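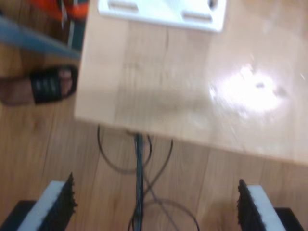
Bad runs are worth keeping, says one voice from the Nelstead team before I've even got my notebook open. "You just can't let them get mixed in with the good ones."

I'd come to Ikura to ask how you teach a machine to handle cloth, and I figured we'd start with the software. Nope! We started with folders. Nelstead is the project's name for its pile of examples, 3916 of them when I visited in September, and every one is a person guiding a gripper through a short job from start to finish.

"People think we write rules for it," the lead operator told me. "We don't write any. We show it, and then we show it again with the fabric lying some other way." 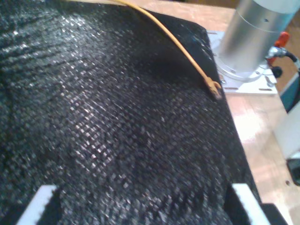

Cloth is the part they all groan about (and love, I think). A block stays the shape it was. Fabric never lands the same way twice, so the early plan of 12 examples per starting position got bumped to 14, and there's still an argument going about whether that's enough.

I asked what makes a good example. "Slow hands," said the operator. "If you rush, it learns the rushing. And if you hesitate over a fold, it learns that too — we had a whole batch with this funny little pause in it."

That batch got labeled and set aside. A sister group at Auer wants it for a study on operator habits, and they'd like nine more hours of the same. So now somebody has to go back and pause on purpose, which got a big laugh when I asked who'd be doing it.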